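『ロナム年代記』よくある質問

シリーズの読書案内ページです。初めての方も、もう沼の底にいる方も、ようこそ!ネタバレは第1巻の序盤までにとどめています。

どんな話ですか?
水没した都市ロナム(Ronum)を舞台にした長編ファンタジーです。地図にない水路を読む「測り手」の少女が、沈んだ鐘の音を追って旧市街へ潜っていきます。冒険もので、ちょっと怖くて、食べ物の場面がやたらとおいしそう。私は第1巻を一晩で読み、翌朝すぐ2巻を買いに走りました。

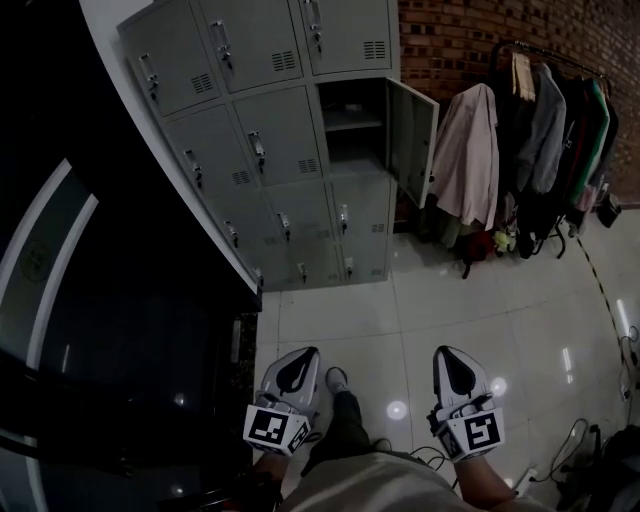 どの巻から読めばいいですか?
第1巻『レルタウの鐘』からどうぞ。外伝から入る手もありますが、鐘の正体が冒頭でさらっと明かされてしまうので、あの驚きはぜひ本編で味わってほしいです!

全部で何巻ですか?
本編は8巻で完結、ほかに外伝が1冊あります。外伝は5巻のあとに読むと、脇役だった渡し守キエウ(Kiều)の無口さがまるで違って見えてきて、私はここで泣きました。

長くて挫折しそうです。
最終巻は1212ページあるので、身構える気持ちはよくわかります。でも章が短くて会話も軽快、寝る前に一章だけのつもりが三章、四章と進んでしまう本です。中だるみを感じるとしたら4巻の前半、議会の場面でしょうか。そこを越えると城壁の崩れる夜が来ます。もう、あの夜のために読んでください。
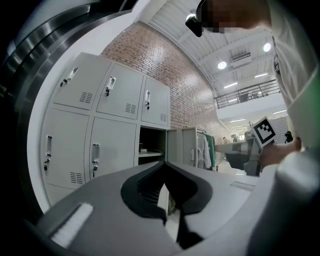

汐見 文
(読書ページ「水路の栞」)

怖い場面や残酷な場面はありますか?
あります。3巻の地下墓所はかなり血が流れますし、虫が苦手な方には6巻の中盤がきついかもしれません。ただ、描写を長々と引っぱる作家ではないので、数ページで抜けられます。動物は最後まで無事です。これは先に知りたい方が多いので書いておきますね。

恋愛要素は?
控えめですが、効いています!手紙のやりとりだけで進む2巻の後半がたまらなく好きです。くっつくまでが遅いので、じれったいのが好きな方は天国です。

作中の年号がこんがらがります。
ロナム暦1801年が大水の年、と覚えておけば本編は大丈夫です。夢の場面に出てくる2595年は外伝を読むまで忘れていてかまいません。私は付箋だらけにして、それでも一度間違えました。

グルディッツ(Gruditz)は味方ですか、敵ですか?
答えたい……でも答えません。7巻まで読んだら、2巻の市場の場面に戻ってみてください。値切り方がおかしいんです、あの人。

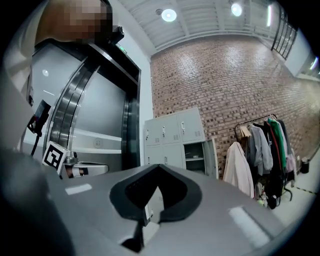 ロッカー室にて

紙と電子、どちらがおすすめですか?
巻頭の水路図を何度も見返すので、私は紙派です。とはいえ最終巻は片手で持てる重さではなく、通勤中に読むなら電子が楽でした。用語の検索ができるのも助かります。

読み終えてしまいました。次は何を読めば?
まずは1巻の最初の一行をもう一度。そのあとは同じ作者の短編集をどうぞ。表題作は灯台守の兄弟の話で、ロナムとは無関係なのに、潮の匂いが同じです。感想記事は2月に載せます。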